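14 Jun 2026
By the Books Desk

How a Small Press Sells a Long Saga

Trumach publishes family sagas for teenage readers, and its current series, Clako, is planned as five volumes. The second comes out in October. The first had a print run of 3000 copies, which is large for a press of this size, and 111 of them went out early to reviewers, school librarians and reading groups.

A first volume has to work alone and also leave enough unsettled to carry a second. Trumach's editors handle this with a chart of open questions, updated after each draft. In the Clako books the main one is the ownership of a house in Mallavari, the lakeside town where three generations of the Wanigasekara family live. The chart lists the chapter where each question is raised and the volume where it is answered.

Back cover copy is held to 100 words. It names the lead character, the town and the quarrel, and leaves out the grandparents. Early versions opened with a family tree, and test readers skipped it. 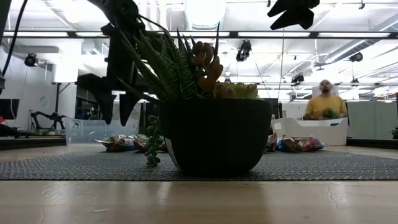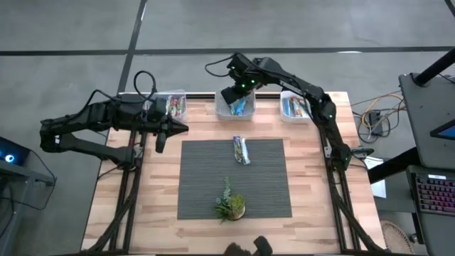

Potted greenery on a gray mat, in both pictures.

Page count is the other limit. Paperbacks in the series are kept to one trim size so that the spines line up on a shelf, and the second volume lost two chapters to stay within the binding limit. One of them will be used as the opening of the third.

Preorders for the second volume stand at some 3595 across print and e-book. Print orders come mostly from school suppliers, who buy the first two volumes together. The e-book of volume one will drop in price for two weeks before release, then return to its usual level.

Contact the editors | Copyright 2026, all rights reserved | Back to top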